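### 4.2 How small repairs are priced

The previous section dealt with how repairers decide whether to take a job at all. We now turn to what they charge for it. The material is the 18 interviews and the job books of the 11 shops that let us read them. Shop names are used with the owners' consent; customers' names have been removed.

Nearly every repairer told us early in the interview that they charged by time. Most had an hourly rate and could state it at once. When we read the job books, though, the rate was hard to find. In the books from Skunitz, jobs noted as taking ten minutes and jobs noted as taking forty were often charged at the same price. The same pattern appears at Ocampo, where the owner, Perla Figueroa, keeps the times in pencil and the prices in ink. She was not surprised when we showed her the two columns side by side. The hourly rate, she said, was for "people who ring up and want to be told a rate". The price of the job was settled at the counter.

We describe this as counter pricing. The repairer looks at the object, asks one or two questions and names a figure within a minute or so. The figure is almost never changed afterwards. If the work turns out longer than expected, the repairer takes the loss. If it turns out shorter, most keep the difference, although three of those we spoke to said they would knock something off for a regular.

#### What goes into the figure

Repairers found it hard to say how they reached a price, and we did not press them for a formula. From the interviews and from sitting in at the counter, the things they mentioned or plainly took into account were these.

The cost of a new one came up most often. A kettle that sells for very little new cannot carry a high repair price, whatever is wrong with it. Several repairers carried a working list in their heads of what the nearest supermarket was asking for toasters, irons and fans. Gaetano Sartori goes further and walks round the shop at Hiltent on a Thursday morning, before opening, to look at the shelves. He sets his ceiling at half the new price for anything with a plug.

Whether the object could be opened without damage mattered almost as much. Repairers distinguished between goods held together with screws, goods held with clips, and goods that are glued or welded. Screws were liked, even when there were many of them. Clips were put up with. For glued cases the price rose sharply or the job was refused, and it was here that we heard the strongest language about manufacturers. "If I have to break it to look at it, I've bought it," said Esmaeil Ghorbani.

The third matter was the customer. This was talked about with less ease. Some repairers denied that it made any difference and then, later in the same interview, told a story in which it did. Older customers bringing in something that had belonged to a husband or wife were charged less, or told to "pay next time". Landlords were charged more. Customers who had already tried to mend the thing themselves were treated in very different ways from one shop to the next. At Drivance there is an openly stated extra charge for a case that has been forced. At Ocampo there is none, and Ms Figueroa told us she would sooner people had a go.

#### Looking as unpaid work

The part of the job most often left out of the price is the looking. In trade terms this is diagnosis, but none of our repairers used that word without being prompted. To look at a lamp, a mixer or a sewing machine, one has to clear a space, open the case, test what can be tested and put the case back on if the customer decides against the repair. Of the 65 job book entries in which the customer declined to go ahead, only four show any charge.

Repairers gave two sorts of reason. Some said that a charge for looking would drive people away before they had come through the door. Others said it would be wrong to take money when nothing had been mended. Lina Karam held both views and did not see a conflict between them. She had tried a small fee for a few weeks in June and dropped it, and when we asked why, she said that she had disliked hearing herself explain it.

The result is that paid jobs carry the cost of unpaid ones. This is well known for other trades that give free quotes, but it weighs more heavily here because the paid jobs are themselves so small. A roofer who prices five roofs and wins one can spread the lost time over a large bill. A repairer who opens five toasters and mends one cannot.

It may also help to explain why the hourly rate survives as something people say. The stated rate is, for most, a fair rate for bench work alone. Once the looking, the counter talk and the ordering of parts are added in, the sum earned per hour spent in the shop falls well below it. Bakari Nyamweya had worked this out for his own shop one winter. He told us the result and asked us not to print it.

#### Tools and speed

Given how short the jobs are, we expected tools to come up as a way of getting through more of them in a day. They did come up, but mostly in other connections. Repairers spoke of tools as a comfort to the wrists and eyes, as something inherited, or as a foolish purchase they had since got used to. Soldering stations were spoken of with the most affection. Bench lighting was the most common complaint, above all in shops with a single window at the front, where the bench is usually at the back.

Electric screwdrivers divided opinion. Those in favour pointed to goods with long rows of identical screws and to sore hands at the end of the day, and some valued having a light on the tool itself, as on the type shown in Figure 4. Those against preferred to feel the screw through a plain handle and feared stripping old threads. Neither group believed that the choice had any effect on what they charged, and we found nothing in the job books to suggest that it did. A few minutes saved on the case is lost again as soon as a customer stays to chat.

**Figure 4.** Electric screwdriver with a ring light, the bit resting on a metal plate near a corner screw.
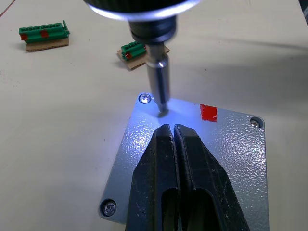 The chat itself was seldom seen as lost time. Mr Sartori said that most of his work came from people who had first stopped in for something else — a fuse, change for the parking meter, the time of the next bus. Counter pricing depends on this sort of acquaintance, as a price named in under a minute has to be taken on trust by both sides. We return to the matter of trust in section 4.3, where we look at jobs that came back.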